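The Halletti Launch

The press kit said the new Halletti sedan had been designed for people who feel things. I read that sentence in the parking lot of the Bimon dealership, sitting in a nineteen-year-old hatchback whose heater only worked on the left, and I felt a few things myself.

They had put the car under a gray sheet. Everybody stood around it with coffee, looking at the sheet the way people look at a cake. A man in a very narrow suit told us that Bimon had waited four years for this. I had been in Bimon most of my life and couldn't remember waiting.

Then the sheet came off and it was a car.

It had four doors. The grille was large, because grilles are large now, and the lights at the back ran all the way across, because that is what lights do now. The narrow suit said the line along the side came from the movement of water. I walked along it and back again. It looked like a line along the side of a car to me, but I have never been good with water.

"And the range?" I asked.

"Up to 60 miles on the battery alone," he said, "before the engine wakes up."

"Up to."

"In favorable conditions."

I wrote down "favorable conditions" and put a box around it. The last maker to promise me those was Waweru, and I had spent that afternoon on the shoulder of the Rarkero road, eating crackers and waiting for a truck.

He let me drive it. I will say the seat was good. The screen wanted to know my mood before it would let me have the radio, and it gave me a choice of 30 colors for the light under the dash. I picked none of them and it picked purple. We went out past the feed store and up the long hill, and at the top the engine came on with a sound like someone moving a couch in the next apartment.

"You hardly notice it," said the narrow suit.

I noticed it all the way to Rarkero.

There's a spot there where you can turn around and look back over the whole valley. I stopped, and he took it for admiration and started talking about the lease. I was listening for the engine. It had gone quiet again, or was pretending to. The battery gauge said we had two miles left, and the dealership was a good deal farther off than that. When I pointed this out he said the gauge was still learning me.

I told him my own car had learned me years ago and had not thought much of it. He laughed, a little late. I don't think he had driven it before either - he kept reaching for a handle that wasn't there. 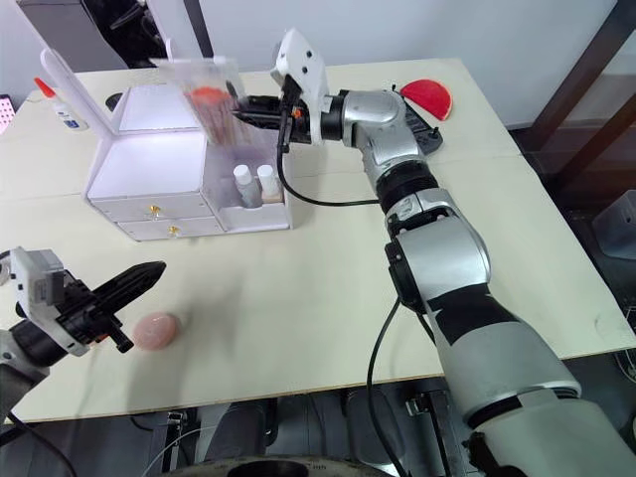
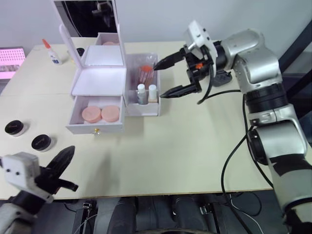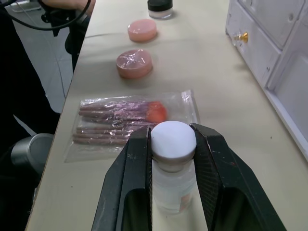
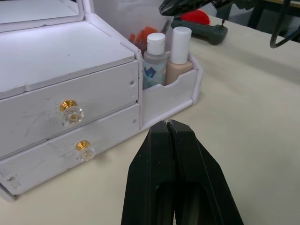
We rolled down the hill in silence, gaining a mile on the gauge and then losing it again at the light. Back at the lot they were folding the sheet. Someone had left a coffee cup on the roof of the display model, and it had made a ring.

"So what will you write?" he asked me.

"That the seat is good."

He seemed pleased. He gave me a pen with Halletti down the side and a folder for my questions, and I carried both across to the hatchback and turned the key. It caught on the second try. I drove home with one warm knee, trying out the pen at every red light, and it was skipping before I got to my street.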